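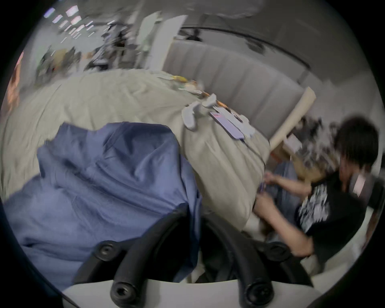

The Heap on the Sorting Table

By Dušan Michalík

Clothes reach the sorting hall in Andley mostly by the bag, and the bags hold everything. A winter jacket comes out wrapped around a bedsheet. Socks turn up inside pillowcases, usually one at a time. On an ordinary shift the hall takes in more than 100 bags, and in December the number goes up again.

Sorting starts with the big pieces. Sheets and covers are pulled off first, gripped at the edge and drawn toward the sorter so that whatever is lying on top can be picked off before it slides to the floor. Loose tags and scraps of paper go in a bin under the table. Coats and jackets are set to one side, pockets checked twice.

Beige cloth is the hardest to sell. It shows every mark, and buyers at the Sedon shop want white or a print. Most of it is cut up for dust covers and sold in bundles of 30.

Denim is easy. It goes out the same week, torn or not, to a workshop on McAlister Road that makes aprons.

Single socks wait in a crate for two months. After that they are baled with the rags.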